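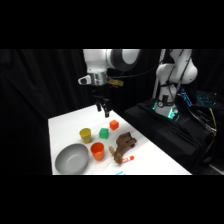 Week 6: Working rules for the shared cell

OK, so last week was the fun stuff, and this week is me nagging you about rules. Bear with me! I've run this lab long enough to have strong feelings about cables, and you're going to hear them.

First, who's in charge of the arm. One person holds the stop button, and that person does nothing else. No typing, no phone, no fixing the cups. If you want to swap, say it out loud and wait for a "got it" before you let go. Kam-wah Hsiao taught me this when I was a student at Clestberg, and I still do it when I'm alone with one other person and feel silly.

Hands. Yours stay off the white table any time the arms are powered and not in hold. I know, the orange cube is right there and it's a tiny bit off its spot. Put the arm in hold, call it, then reach in. Same goes for the marker, and please leave its cap on.

Speed. New code runs at the slow setting, full stop (I don't care how well it did in simulation). Park the gripper well above the tallest cup before you send it sideways. Cubes forgive you, cups tip over.

Cables! Before every session, walk the whole length of each one with your eyes. Loops by the edge of a stand are the ones that catch a sleeve or a chair. Power cables and keyboard cords shouldn't be knotted together either, and yes, I'm looking at all of us, me included. Anything that crosses where an arm swings gets tied back.

Now the log. Every run goes in, bad ones too. The Murnero group sent me their log from last term: 3,052 runs, 742 of them stopped by hand. I love that second number. It means people were pressing the button when they weren't sure, and that's what I want from you.

For Sunday, read the Skovent safety sheet and the Steiner chapter on shared workspaces (skip the math at the end). Then write me half a page on one rule you'd add and one you think is too strict. I do change them when somebody makes a good case.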